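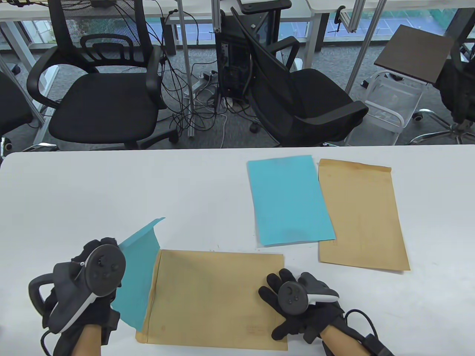
I gave up paperless billing in November. The water company in Clultmont had emailed me 20 notices in a year, and I missed the 2 that mattered. One was a late fee of $49.

So now the bills come by mail. I open them at the kitchen counter and pay them before dinner. 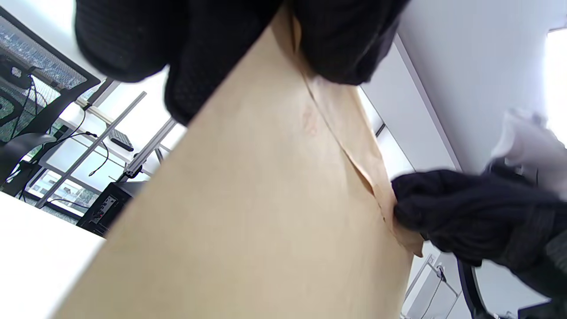 A plain kraft envelope.

My filing system is simple. Each account gets one large envelope, and each envelope gets a year.
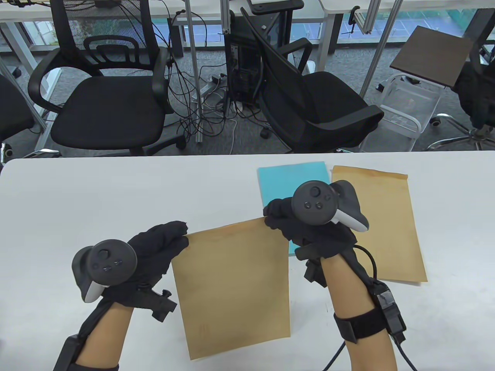 Ines Tesley
Writer and editor, Nedska Notes

I tried a cabinet first, a used one from Sisodia Office Supply. It took up half the closet and the bottom drawer stuck. Envelopes go on a shelf next to the cookbooks – not pretty, but I can reach them.

The water bills are the thickest so far. They send three pages every time, and one is always about lawn sprinklers. I don't have a lawn.

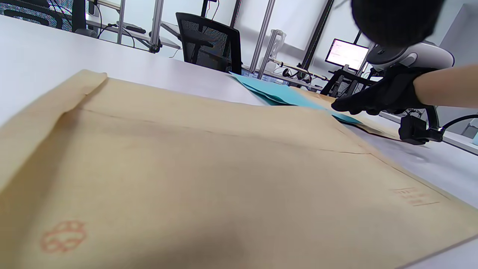

I keep everything for 3 years except the car papers, which stay until I sell the car. The sprinkler pages go straight into the recycling. Next I need to switch the dentist back to paper, and their office closes at noon.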